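Plevstead's shared kitchen opens its cupboards again
08/12/2024

The little kitchen behind the Jakab Rooms in Plevstead is back in use after a long spell of being far too full of things to cook in, and the people who have put it right would very much like you to come and have your supper there.

Anyone who used the kitchen last winter will remember what it was like. You opened a cupboard for a saucepan and three lids and a colander came out to meet you, and the chopsticks lived in four different drawers along with the birthday candles and the string. Milagros Dumlao, who has run the Brosirano supper club since it began in April, finally decided that enough was enough when she spent most of an evening looking for the lid of the steamer and found it on top of the boiler.

"We had lovely things in there, that was the silly part," she told us, over a very good cup of tea. "People had been so generous — but you couldn't get at any of it, and so everybody brought their own from home, and then left that behind as well."

The sorting out took five evenings. Every drawer was emptied on to the tables in the main room, and everything was washed, dried and put with its own kind, which sounds simple enough until you have seen how many kinds there are. Idalina Arruda took charge of the cutlery and wrote the list, and she can tell you that there were 111 pairs of chopsticks once the odd ones had been matched up, besides a good many singles that will never find a partner now. The pairs are kept in woven baskets, lined up with the square ends all one way, and she would be grateful if people drying up could put them back like that.

The worktops took rather longer to agree on. Jurgita Sakalauskas wanted them completely bare, as they were in the kitchen where she trained, with every bottle and jar behind a door. Others felt that if you are cooking rice for a roomful of people you want the oil and the sauces within reach, and not to be forever crouching down with wet hands. After some friendly back and forth it was settled that the things used every week could stay out, and that anything used less often than that would have to earn its shelf.

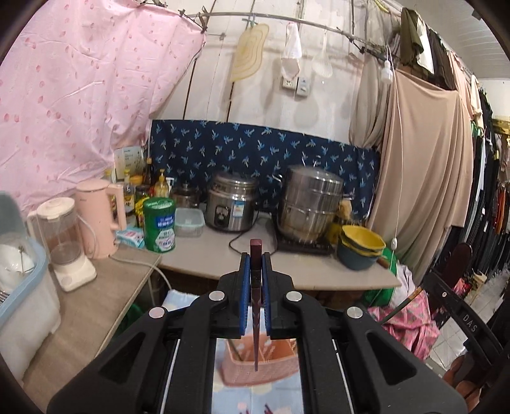

Money has been found for a few improvements too. Last year's plant sale and the Cerno raffle between them brought in £3,000, and part of that has gone on new sockets along the back wall and a proper extractor fan, which Zoltán Hegyi fitted over a weekend with his nephew holding the ladder. He is keen for it to be known that the switch is the one on the left, and that the one on the right turns off the lights in the corridor. The rest of the money is being kept back for a new floor, as the old one has been lifting by the door for as long as any of us can remember.

The supper club itself goes on much as before. It is a sit-down meal, usually rice and steamed vegetables with a fish or a chicken dish, and dumplings when there are enough hands to fold them. There is room for up to 30 at the tables, and children are very welcome. You pay what you can into the tin by the door. If you would like to learn to make the dumplings, come an hour early and somebody will find you an apron and a space — Jolene Rakena says that her own first ones looked like wet socks, and hers are now the ones that get eaten first.

A few small requests from the kitchen. Please don't leave food in the fridge without a name on it. Please wipe down the hobs after you have used them, and bring your tubs and boxes home with you, lids included. Offers of more crockery are kindly meant, but there is simply no room for it at present. What would be really useful is tea towels, any pattern and any age so long as they are clean, and a large teapot to replace the brown one, which has lost its spout.

Suppers start at half past six and the doors are open from five. If you would like to help with the cooking or the washing up, have a word with Milagros on the night, or put your name on the sheet pinned up inside the main entrance.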